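From: Titilayo Onyeka
To: stone-and-tile list
Date: 8/31/11
Subject: Re: Re: sealing red marble, which product and how often

Somtochukwu Onuoha wrote:

> We bought a house in Jorkstead last winter and the kitchen came with
> red marble counters, polished. There are dull rings near the sink and
> one bad spot by the stove that looks like oil. The seller left a half
> bottle of Salian under the sink with no directions on it. The shop in
> town wants $1,672 to hone and repolish the whole run. Is that normal?
> And should I seal before or after? I have read the archive back to
> December and people seem to disagree.

Somtochukwu,

You have two different problems there and they get fixed in different ways. The dull rings are etches. Something acidic sat on the polish and ate it a little. Lemon, wine, vinegar, some bathroom cleaners. Sealer does nothing for an etch and won't prevent the next one either. The oil spot is a stain, meaning it went down into the stone, and that one you can usually pull out yourself.

Do the stain first. I use Risto powder mixed with acetone to the thickness of peanut butter. Put it on a quarter inch deep and an inch past the edge of the spot, cover with plastic wrap, tape the edges, poke a few holes and leave it alone for a day. Take off the plastic and let the paste dry all the way before you scrape it. Use a plastic scraper. I had to go 3 rounds on mine. The first one hardly changed anything and I nearly quit. Keep the acetone away from the pilot light, and open a window. 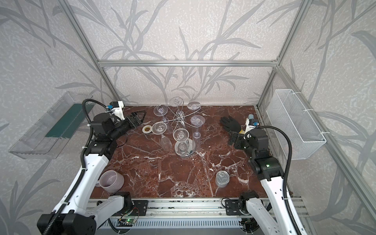 Ville Oksanen wrote to me off list that he would skip acetone on any red stone until you have tested a corner, since the fill in the veins can be resin and will soften. I had not thought of that. Mine was fine, but his point stands – red marbles often have a lot of fill in them. Try it behind the toaster first.

On the price, I can't tell you without knowing the square footage. Ask them to quote only the etched part by the sink. A decent shop can blend a section so you won't find the line unless you get down at counter height with a lamp. If they say it has to be the full run, get a second quote. Ask too if they are grinding or only using powder, because the powder job is cheap and may be all you need.
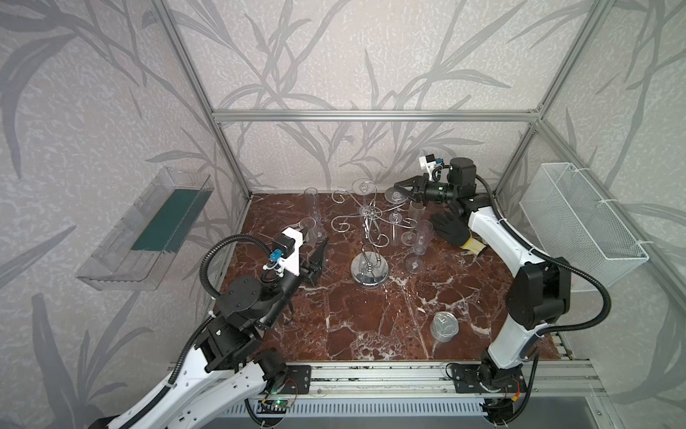

Brown marble top with white and cream veining, patterned wallpaper behind.

Seal after the polishing work. Anything you put on before will just be ground off. I have used Fusevetti for years and have no complaints. Wipe it on, wait what the can says, and buff off every bit before it hazes. The haze is the most common thing people write in about. If you get it, more of the same sealer on a rag will loosen it, then buff again. Room temperature should be near 70 when you do it, so don't try it in a cold house with the heat off.
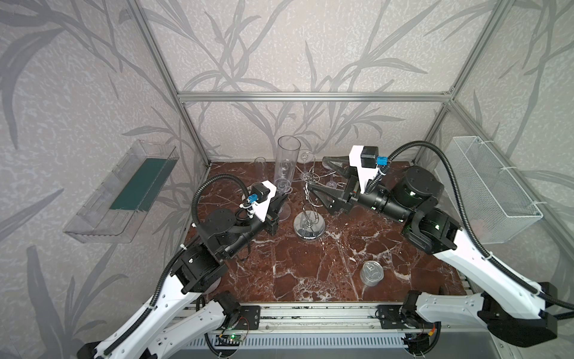 How often depends on the slab. Put a spoonful of water on it and come back in ten minutes. If the stone has gone dark under the water, it needs sealer. If not, leave it. The people who say every six months are mostly selling it. My kitchen goes two years or so, and the piece by the stove goes less.

I would throw out the old Salian. It may be perfectly good but you don't know how long it was under there, and a half bottle without directions isn't worth a counter.

For daily cleaning, a few drops of dish soap in warm water and a dry towel after.
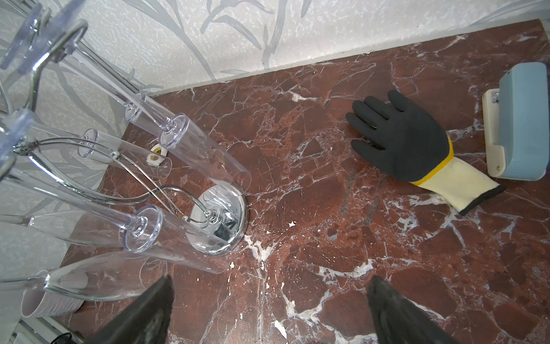
Also put something under glasses when there is juice or wine around. Cork is fine. Felt holds the liquid against the stone once it gets soaked, and I have a ring in my dining room from exactly that.

Zainab asked if the list FAQ could get a section on poultices. I can write it if Rostyslav Moroz still has the password for the page. We are up to 104 subscribers and this comes up every couple of months.

Titilayo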